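FEVBRIDGE, February - I've been selling kitchen bits and pieces at Irell for a while now, and I don't usually get this excited about a tray. But our new Pida table range goes into the shop this month and I wanted to write the announcement myself, so bear with me!

Pida started with my own supper table, where the little things always end up everywhere (forks, cups, the dish for olive pits, you name it). So we made 48 small pieces that go together without matching too hard, in colors I'd be happy to look at before coffee. You can buy one cup or you can go wild - there are no boxed sets, and prices start at $4.

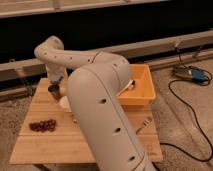
Orange tray with sloped sides and a small dark cup, on a pale wood-strip tabletop.

My favorite is the tray. I keep one by the stove for whatever I'm stirring with, and another one has ended up in the hall with the mail in it. The raised sides mean I can carry it out to the porch full of odds and ends and still have all of them when I get there. The cups are small on purpose, good for a strong coffee or a handful of nuts, and they stack.

We made 700 trays for this first run, and 272 of them are already spoken for by people on our mailing list (thank you, you lovely impatient bunch). The rest go on the shelves at our Fevbridge shop and at Kapoor, the housewares store across the river, which is carrying the cups and dishes too.

Store buyers who'd like samples can write to the Irell shop, and we'll put a tray and a cup in the mail. More colors are planned for the fall - I'm pushing hard for a green.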